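Home Forums Soil & Litter Fauna Methods New posts Search Log in

Thread: Berlese funnels vs. hand sifting for small land snails

Posted in Methods. Replies are in order of posting.

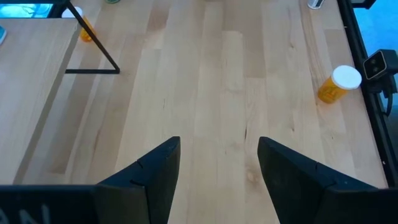
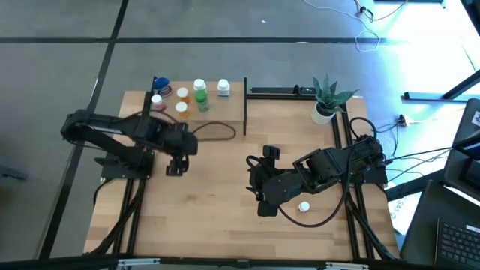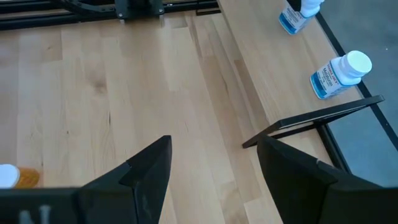
Page last changed in March

littersieve
I have litter samples from two sites on Kimaro Creek, one on the floodplain and one on the limestone slope above it. Volume is 4000 ml per sample, top layer down to mineral soil. I was planning to run everything through Berlese funnels because the lab already has a rack of them and I also want the mites and springtails. The target group for the report is land snails, mostly the very small ones. Is anyone getting usable snail numbers from funnels, or do I need to sift as well?

P_Okafor_tx
You need to sift. Funnels depend on the animal moving away from heat and dryness. A snail responds to drying by pulling into the shell and sealing the opening. It stays in the litter and dies there. You will also miss every empty shell, and for small species empty shells are often most of the record.

caddiscase
Partly disagree. With a slow drying rate you do get live snails in the jar. The usual mistake is a strong bulb from the first hour. Start with no bulb at all, leave the sample at room temperature, then add a weak bulb and raise the heat in steps. We did this with Felten funnels and the snail catch was not zero.

P_Okafor_tx
"Not zero" is a low bar for a species list. Did you go back through the spent litter afterward?

caddiscase
For some of the samples, yes. There were more snails left in the litter than in the jars. I'm not claiming it is complete, only that the blanket statement is wrong.

littersieve
Would it make sense to run the funnel first and sift the spent litter after? It is already dry at that point, and dry litter sifts better anyway.

Esther Laizer
Yes, that is the order I use. Funnel first, then oven dry the residue at low heat, then a sieve stack with 2 mm as the coarse cut. Look over the coarse fraction by eye and put it aside. Everything that passes goes under the scope in small portions. In my last batch I had 418 shells from the residue after the funnels were finished, and the jars held only a handful, all of them slugs or larger juveniles. Label the jar and the residue with the same sample number plus a letter. If you give them separate numbers you will regret it when the data are merged.

One caution. Shells recovered from the residue can't be scored as live or dead at collection unless there is dried tissue inside. Use a third category for "uncertain" and don't force them.

boghopper
Flotation works too and is faster than picking. Dry the sample fully, stir it into water, skim off what floats. Air trapped in the shell brings it up.

P_Okafor_tx
It also brings up every seed, twig and leaf fragment. In litter the floating fraction is nearly the whole sample. Flotation is for soil.

boghopper
Fair for the upper layer. For the slope site I would still split off the crumbly material at the base and float that part separately.

caddiscase
Also, shells with a live animal in them or packed with dirt will sink. Check the bottom of the tray before dumping it.

littersieve
Okay. Plan is funnel, dry, sieve, pick, with flotation only for the lowest layer at the slope site. Another question: what preservative goes in the funnel jars? The lab has 70% ethanol and some old Furosier fixative with no concentration on the label.

Esther Laizer
Ethanol. Do not use a fixative of unknown strength. If it contains formalin that has turned acidic it will etch thin shells, and the sculpture you need for identification goes first. If anyone may want DNA later, use 95% and top up the jars, as it evaporates under the funnel.

P_Okafor_tx
Agree with that. And store the dry shells dry. Don't put them in ethanol to keep them with the rest of the sample.

caddiscase
I keep a few of each in ethanol if tissue is present. Otherwise dry, in gelatin capsules inside a vial with cotton.

P_Okafor_tx
Gelatin softens in a humid room. Glass vials only.

caddiscase
Our cabinet is dry. No trouble so far.

littersieve
Thanks. I will run the floodplain samples first and post the jar and residue numbers separately so they can be compared. Does anyone have a good key for juvenile Gastrocopta, or is it adults only?

Esther Laizer
Adults only. Leave the juveniles at genus.

Previous thread Next thread Back to Methods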